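Section 3: Setting up your parts library

OK, so you've installed Cordero and made it past the welcome window. Good! Before you start typing in stock I'd really like you to spend a little time on this section, because fixing a messy parts library later is a miserable job (I've done it, on a Saturday's worth of coffee, for my own shop in Holtisden).

A quick word on how I use these terms. A "part" is a thing you buy or make. A "location" is a place you put it. A "lot" is a bunch of the same part that came in together. Cordero lets you rename all of these under Preferences, but please leave them alone until you've finished the manual or nothing I say will match your screen.

3.1 Making your first location

1. Open the Library menu and choose Locations.
2. Click New. A blank card opens on the right.
3. Type a short name. I use the room first, then the shelf, then the bin, so mine look like BACK-A-12.
4. Leave Parent empty for a room. For a shelf or a bin, pick whatever it sits inside.
5. Click Save, and wait for the card to turn white again before you make the next one.

Note: names can have letters, numbers and dashes. Spaces are allowed too, but the label printer screen turns them into underscores and I haven't found a way around it.

You can nest locations 5 levels deep. I've never needed more than three, and Sofia Vlachopoulos, who tested this guide on a much bigger stockroom than mine, got by with three as well.

3.2 Adding parts

1. Go to Library, then Parts, then New.
2. Fill in Name and Unit. Those are the only required boxes.
3. Pick a Home Location. This is where Cordero will tell people to look first, so choose the place the part really lives, even if that's a cardboard box under the bench.
4. Set the Reorder Point. If you're not sure, put in zero and come back after a month or so of real use.
5. Save.

CAUTION: Don't change the Unit once you've booked stock in. Cordero keeps the number and swaps the word, so 12 boxes of screws become 12 screws. There's no undo for this one! If you've already done it, go to Section 7 and restore last night's backup.

If your old list is in a spreadsheet, you can bring it in with the Skakside import tool instead. Ottar Bråten wrote up the column order and it's in Appendix B. Try it with a handful of rows first, check them, then do the rest.

3.3 Giving a location a picture

I skipped this for ages and now I love it. A new helper who has never heard of BACK-A-12 can tap the card, see the bin, and go find it.

1. Open the location card and click Add Photo.
2. Choose a JPG or PNG from your computer.
3. Drag the corners of the crop box until the bin fills most of it.
4. Type a caption. Keep it short, as phones only show the first line.
5. Click Save.
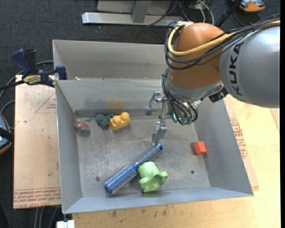 Gray sheet-metal bin over a wooden tabletop.

Note: photos belong to the location and don't follow the part. Move your washers to another shelf and the old photo stays put.

If the photo comes up sideways, click Rotate on the card and save again. If it doesn't come up at all, the file is probably too big. Shrink it and try once more.

3.4 Before you move on

Run Library, then Check Library. Anything without a Home Location gets listed in red. Clear those now, then print your labels (Section 4).

Last changed 5/4/17: new wording for the Unit caution.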